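**Zaninstead Sorting Cell: Interim Report on the Gripper Fault**
September 9, 2024
Prepared by Veronika Bakos for the Billura program office

Work under the February agreement was interrupted by a fault in bottle handling. The gripper lost its hold in 38 of 196 trials.

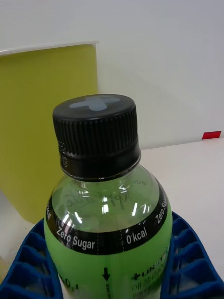

*Figure 1. Green bottle in a blue lattice holder.*

Lợi Hứa traced the losses to a force limit set too low after a software update.
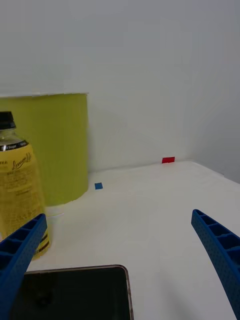 The limit has been restored, and arm speed remains reduced pending review.

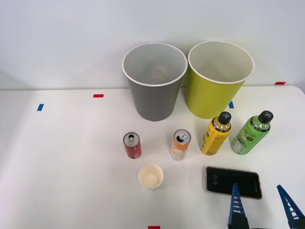 *Figure 2. Work area with cans, bottles and both bins.*

Sang Ông is repeating the bottle trials over the yellow-green bin. 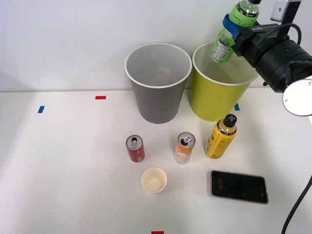
## Next period

- Complete 20 supervised runs at full speed.
- Submit the revised safety procedure to Billura.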